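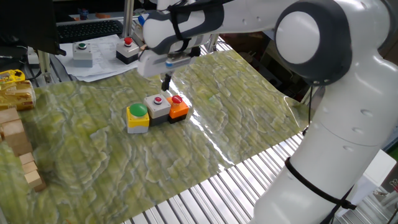
Chapter 12
Buttons, Boxes and the Human Hand

A push-button is one of the oldest control parts still in everyday use, and one of the most cheerful to study. You press it, something changes, and you know at once whether you got what you wanted. Lifts, doorbells, pedestrian crossings, lathes, bread slicers and car washes all depend on it. Yet there is a surprising amount of design in a part that may have only one moving piece you can touch. Look at the three button boxes on the green mat. The yellow one carries a large round green mushroom button, the orange one a red mushroom button, and the light grey one between them a small red button set inside a metallic collar. Two of the buttons are red, but they ask very different things of your hand. You could find a mushroom head with your palm or the side of your fist. The small button wants a fingertip, and it wants you to aim.

In this chapter we will take the push-button apart, first as something people see and reach for, then as a switch. By the end you should be able to choose a head, a colour and a body for a given job, draw the contact inside it using the right symbol, and wire a simple start and stop pair on your bench panel. You will need your sketchbook from Chapter 3 and a little patience with very small screws.

Words you will meet in this chapter

Head: the part you press. It may be flush (level with its collar), raised, or mushroom-shaped.
Collar: the ring around the button where it comes through the lid.
Body or enclosure: the box that holds everything and keeps fingers away from the wiring.
Contact block: the part inside that opens or closes the circuit.
Normally open (NO): no current passes until the button is pressed.
Normally closed (NC): current passes until the button is pressed.
Momentary: springs back when you let go.
Latching: stays where you put it until you twist, pull or press it again.

12.1 What a button says before you touch it

Stand in front of any control you have never used before and notice what your eye does. It goes to colour first, then size, and only after that to the label, if you read the label at all. Good designers work with this habit. A strong body colour sets the whole control apart from the bench it sits on, and the colour of the head can then carry the message. On many machines green means start and red means stop, though you should never rely on colour alone. A fair number of people cannot easily tell red from green, and under a yellow workshop lamp the rest of us do worse than we think.

Shape comes to the rescue. When Nga Khương was fitting out the packing room at Drernwood, she asked every new starter to find the stop control with their eyes shut. They were wearing winter gloves, too! With the first panel, where all the buttons were flush and the same width, most people ended up patting the lid and guessing. She swapped the stop for a mushroom head, left the others flush, and tried again in April with a fresh group. They went straight to it. It is a lovely test because it costs nothing, and you can run it in your own workshop this afternoon with the power off.

Size matters in the other direction as well. A big head is easy to hit on purpose and just as easy to hit with an elbow. If pressing a button by accident would be a nuisance, or worse, a small head sitting within a collar is often the better choice. Do you see how the same feature can be a strength on one button and a fault on its neighbour? Keep asking that question all the way through this chapter.

Try it: the glove test

Work in pairs. You will need one unpowered panel with at least 2 different button heads, a pair of thick gloves and a blindfold.

Place the panel at waist height and let your partner look at it for a moment. Put the blindfold on them, call out a button and watch where the hand lands first. Note the first thing touched, even if they correct themselves. Change places and repeat with bare hands.

Draw each head in your sketchbook from the side and from above. Beside each drawing write one job you would give it and one you would not.

12.2 The box around the button

It is tempting to treat the enclosure as packaging. Please don't! The box decides where the button can live, how it is fixed down and whether one hand or two will be needed to use it. Put a light box loose on a smooth worktop, press down on the lid and all is well. Press a little from the side and the box may slide away from you. Cường Chu's students on course 2090 at Sarngate found this out with a beautifully wired start button that wandered across the bench until somebody remembered the fixing screws.

Before we open the lid, then, we need to look at how the box is held, where the cable enters, and how much room the contact block takes up behind the head.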